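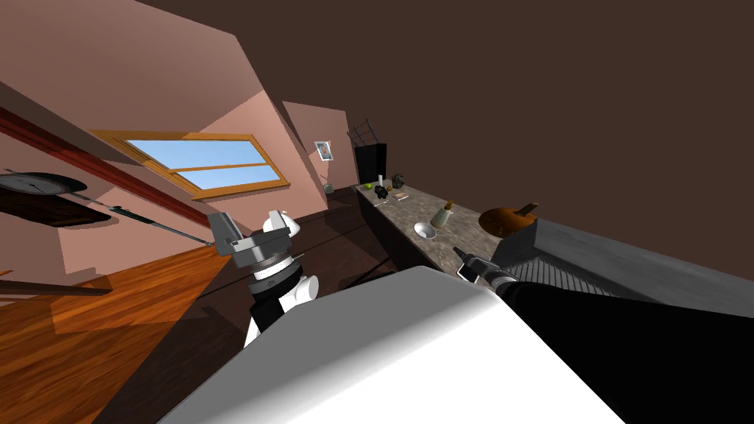
Attic conversion, sloped ceiling insulation

clamow_dan
Posts: 391
We're turning the attic into a bedroom and I'm stuck on the insulation between the rafters. Rafters are 2x6. Contractor quoted batts with a vent channel behind them. My brother-in-law says spray foam or don't bother. The room gets very hot by late afternoon in September, so I don't want to guess wrong. Floor area is 567 square feet.

Tanner
Spray foam. You don't have the depth for batts plus an air gap. Do it once.

PrysGronow
I disagree with Tanner. I did batts with a one inch channel in 2x6 rafters and put rigid board across the underside before the drywall. You lose two inches of headroom. If the roof ever leaks you can find the leak — with foam you may not see it for years.

Tanner
Mine has been foamed for nine years with no leaks.

PrysGronow
Then you wouldn't know either way, would you.

fotix_2
Do you have soffit vents? If there's nothing at the bottom, the channel does nothing. Check that before you compare quotes.

clamow_dan
Soffit vents on the north side only. Ridge vent is original as far as I know.

fotix_2
Then price adding them on the south side. I paid around 600 for mine, including paint.

Plarnorel
Also look at the skylight if you have one. Ours was letting in more heat than the whole ceiling. An outside shade made a bigger difference than anything we put in the rafters.

Tanner
Shade is fine but it won't help him in January.

clamow_dan
Getting a price on the south vents and the rigid board. Prys, did you tape the seams?

PrysGronow
Yes, foil tape. Buy more than you think.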